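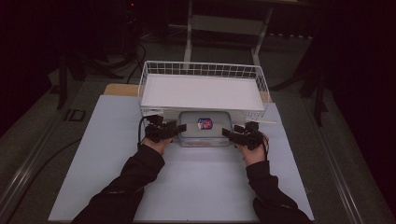
Clear container on the board, wire basket behind it

Slow burn or straight to the bedroom?

tlenihan, 2022-02-25
Hi all! I've been working on my steamy office serial since August (two divorced architects, both in their forties, one shared elevator) and I'm at chapter 15 with exactly one kiss. My beta reader Sunita loves it, bless her, but she did ask very sweetly whether these people were ever going to take their coats off. How long do you make readers wait?

valtteri_n
Oh, I'd wait forever, I'm hopeless. My longest one, Tanabe, ran 358 pages and they got together on page 300-something, and I still get lovely notes about the scene with the gloves.

MChege
Have to disagree, friend. If it's posted under erotica, people came for the heat, and I think it's a bit unfair to keep them on the porch that long. I put a proper love scene in chapter two of Hider and the tension held up fine, as they still couldn't stand each other at breakfast.

valtteri_n
Fair enough, but you write grumpy people so well that you can get away with it!

lauri.i
Somewhere in between for me. Let them talk about what they want first. I find two grown-ups saying it out loud is hotter than half the bedroom scenes I've read, mine included.

tlenihan
Lauri, I love that. Okay, chapter 16, the elevator gets stuck. Wish me luck, and coats may come off.

Related threads
Writing consent without killing the mood
Pen names: one or several?
Does anyone outline love scenes?

Get our newsletter of new stories. Adults only.
Contact | Back to top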